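Two jaws and a lot of talk

30 May 2025

I said in my last post that I'd give the Delacroix plans a fair try before complaining about them. I've now given them 27 evenings, so here come the complaints.

For anyone new: Delacroix is a set of plans for a two-fingered gripper you build yourself and hold in your hand. You do the grabbing, it does the pinching, and later on the recordings are supposed to teach an arm to do your tidying up. I don't own an arm. Petro Hladun says I should sort the gripper out first, which is easy to say when you already have one.

The linkages went together fine. The pins were a different matter. The plans call for a press fit, and of the first batch I cut, half fell straight through. I ended up reaming everything and buying proper ones from Fluler, 36 to a bag, and now the jaws open without that gritty feeling at the end of the travel. The pads took me three tries. Smooth rubber was useless. Ridges helped, though I'd like to see somebody prove that the blue stuff is worth twice what the gray costs.

Then there is the matter of what to pick up. The Trirno forum is full of people squeezing foam cubes, and a foam cube will forgive anything. I'd sooner have awkward junk out of the recycling, drink bottles and toy packaging, things that are long and light and want to roll.

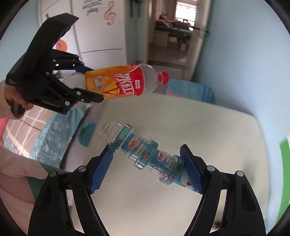

My main doubt is still the feel of it. With bare fingers I know I'm crushing something well before it gives. Through the linkage I know very little. Homa Najafi thinks this goes away with practice, and she has logged 273 grabs to my much smaller number, so maybe. She also thinks the number to aim for is 500 before you judge anything. I've noticed that the number to aim for is always higher than the one I've reached.

Paper cups are where I expect trouble. The wall is thin, the sides taper, and flat pads meeting a cone don't have much to agree on. Lay one down on metal and there's the glare to deal with as well. If a camera is meant to learn from this, I'd want to know what it makes of a pale cup with shine all round it. The plans have one line on lighting, and it says "ensure good lighting."

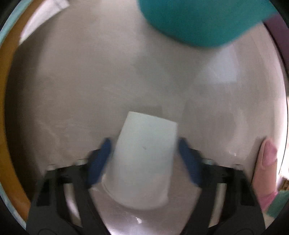 Paper cup between the pads, wide end toward the gripper.

So where am I? The mechanism is decent, better than I expected from plans with four spelling mistakes on the first page. The promise attached to it I don't buy yet. I'm taking the thing to the shared shop in Tasville in June to redo the left linkage on a machine that cuts straight, and Petro wants to try softer pads while we're there. If you've built one and your pins stayed in on the first go, write and tell me what drill you used.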